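Guthrie puts simulation rules for indoor robots in writing

Monday, December 27, 2021

Quick one before the year closes out. Guthrie, the testing outfit that signs off on indoor mobile robots for a handful of building owners, has posted its first written rules for simulated navigation runs. Four sections, 32 pages, plain English for the most part. They take effect in August.

Until now it was handshake stuff. A vendor ran its software through whatever virtual building it liked, sent over a pass rate, and Guthrie's reviewers decided if they beleived it. Two vendors could turn in the same score from wildly different buildings. One had furniture and doors, the other was a hallway.

"We were comparing numbers that had no business next to each other," said Ngan-ling Ho, who led the drafting. "I signed some of those reports. I didn't love it."

Section one covers the building itself. Every simulated interior has to be listed by name and version, with a note on what was changed since the last run. Doors have to be declared: which ones open, which way they swing, how far, and if the robot is allowed to touch them. Thresholds too, even the flat ones. A change of floor color between two rooms counts as a threshold for reporting purposes, raised or not. That got some pushback in the comment round and stayed in anyway. 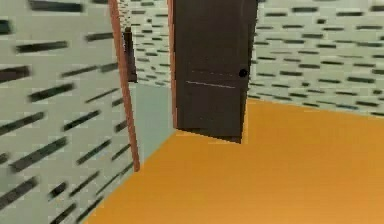

Section two is routes. Start points and goals must be drawn by a fixed random seed, and the seed goes in the report. No throwing out the bad ones. If a run is stopped early it counts as a fail unless the simulator itself crashed, and then the crash log gets attached. Vendors had asked for a grace allowance on that. Didn't get one.

The trial round, run with the simulator maker Driso over the fall, logged 3,306 routes. Ho said the team went back over every failed one by hand. Slow work. Most of the arguments were over what counts as a failure – a robot that stops short of a doorway and just sits there, for instance, has not hit anything. Under the new text it still fails once the time limit is up.

Section three is the one people will fight over. It deals with how a virtual building looks. Guthrie wants surface patterns and lighting declared, and wants each route repeated in a second version of the same rooms with different wall and floor finishes. Same layout, same seed, new look. Both scores get published side by side.
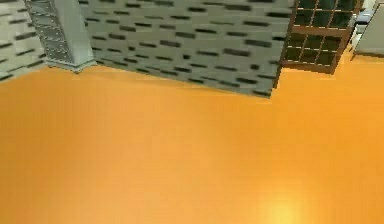 The worry is software that learns the finish and misses the room. Robots that steer by camera can latch onto a strong pattern and use it as a landmark, and then lose their way once a building gets repainted. Ho's list of things to vary is short and pretty concrete. Busy walls, like pale gray-green ones with staggered rows of dark slots, get swapped for plain ones. Big one-color floors get a texture, because a smooth orange floor with no seams or tiles gives a camera very little to hold on to, and a soft patch of glare on it can be the only thing there. Dark window panes have to be run lighter as well. Pillars stay put, only their trim changes.

Lastcombe, which makes delivery carts for hospitals and apartment blocks, said it will follow the rules but called the repeat runs expensive. A spokesman said small vendors would feel it most, and asked for a cheaper track for software updates that don't touch navigation. Guthrie says it is looking at that. No date.

Munano, which sells floor cleaning machines, was warmer. The company said it already repeats its runs in altered rooms and has been doing so since its second product. It did want clearer wording on image quality, as the draft let vendors feed their software frames of any resolution so long as it was written down. The final text is the same on that point. Written down is enough, for now.

Section four is record keeping. Raw camera frames from every failed route get kept for 2 years, along with the robot's position log. Passing routes can be thinned out. Reports must say on page one that the results come from simulation, in the same size type as the score. Some older reports burried that in a footnote.

None of it replaces physical trials. A pass in simulation gets a vendor a slot on the test floor and thats all it gets them.

Vendors with runs already under way can finish under the old arrangement if they file before August. Anything filed after gets the new rules, no exceptions listed. Comments on wording are still open – Ho said typos especially welcome.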